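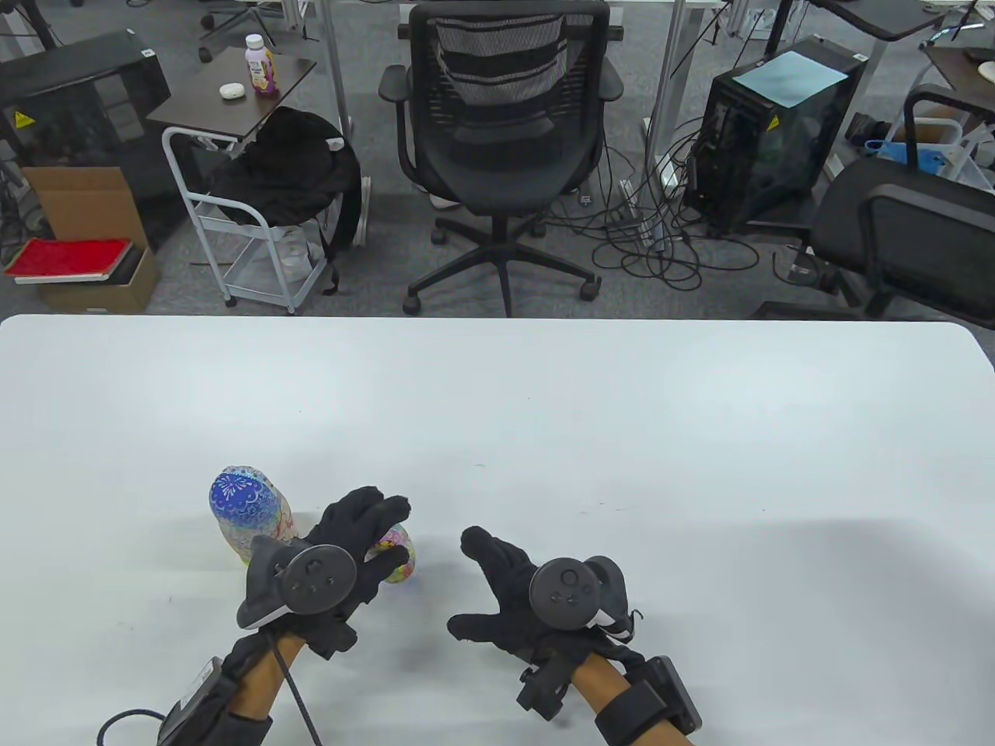 Several sets in one drawer is how the trouble starts, one reader wrote after the last issue. Her dolls had been put away by three different children over a few holidays, and when she took them out again she had tops that fit no bottoms and a smallest doll too many. She wanted to know if there was a system for it, or if she should just keep trying halves until they closed.

Trying halves works, but it wears the rims, and with an older set you may not have much rim left. Start by color. Most painters use the same ground color through a whole set, or change it in a regular way from one doll to the next, and a purple doll from one set seldom looks like the purple of another once they are side by side in daylight. After that look at the border where the scarf meets the face. A row of dots, a plain line and a scalloped edge are three different habits, and a painter usually keeps to one of them from the largest doll down to the smallest.

Only when you have the colors and borders sorted should you line up the halves by size. Put the tops in one row and the bottoms in another, widest first. If one row is longer, you are missing something, and it is worth knowing that before you force a lid onto the wrong body.

Stuck dolls
We get this question every March, when the heating has been on for months. Wood moves with the weather and a doll that opened easily in the fall may not want to open now. Do not twist hard. Hold the doll sideways, press lightly at the seam with both thumbs, turn it a little, then press again a quarter of the way around. If that does nothing, leave it in a room with more moisture in the air for a couple of days (not the bathroom, and not on a radiator to "dry it out," as one member tried). A rub of plain candle wax on the inside rim will help the next time. Keep oil away from it, since oil gets under the paint.

When you close a doll again, line up the pattern before you push the halves together. Turning the top around afterward is what rubs the paint off along the seam.

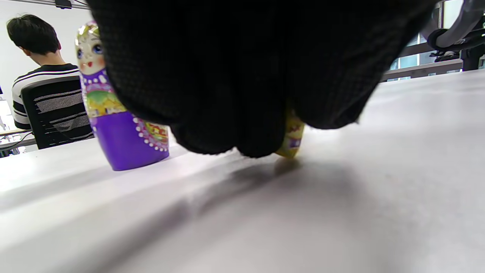

Photo: Skirkareo newsletter

Blue eyes, a yellow headscarf and a purple body will not tell you where a doll was made, whatever the online listings say. Popular color schemes get copied from one workshop to another within a season or two. If there is a mark, it will be on the base, and the base of the largest doll is the one to check first. Pencil numbers are often a shop price or a stock number and say nothing about the painter. Write down what you find anyway, with the number of pieces, the height of the largest one closed, and any damage.

Our own card file now has 1,858 entries, and 1,154 of those have a note about the base. The rest were entered from letters in the early years, when we did not ask for it. If you sent in a set back then and still have it, please turn it over and write to us.

Storage
Nested is fine for a set that goes back on the shelf after dusting. For a set going into a closet for more than a season, we now suggest taking the dolls apart one size at a time, wrapping each closed doll in plain white tissue, and keeping the whole set in one box with the count on the lid. No newspaper. No bubble wrap against the paint, which can leave rings on a glossy finish. Painted eggs and other small pieces go in an egg carton or a divided box, one to a cup, and should never be dropped loose into the box with the dolls.

Boxes: Kopecký has the divided ones again, in the small size only. Pulavum has stopped carrying the large size and does not expect more. Members who want tissue can order through us in packs of 50 sheets. We have over 800 sheets left, and the price is the same as last year.

Dusting is done with a soft dry brush, the kind sold for watercolors. A damp cloth is fine on a well-varnished piece if it is barely damp and you dry it right after. Skip the cloth where the varnish is cracked or where the gold has started to lift. Scarf patterns and other fine dots are the first to go.

Sorting table in Birport
The next sorting table will be at the usual room in Birport. Bring your odd halves in a bag with your initials on each piece, on a paper tag and not on the wood. We lay them out by width and you look for your match. Last time five sets went home complete, and there were also two lids that found bodies from a different set and fit so well that their owners kept them that way.

Notes for the next issue should reach us by March 16, 2021. Questions about repainting will be held over to the issue after that.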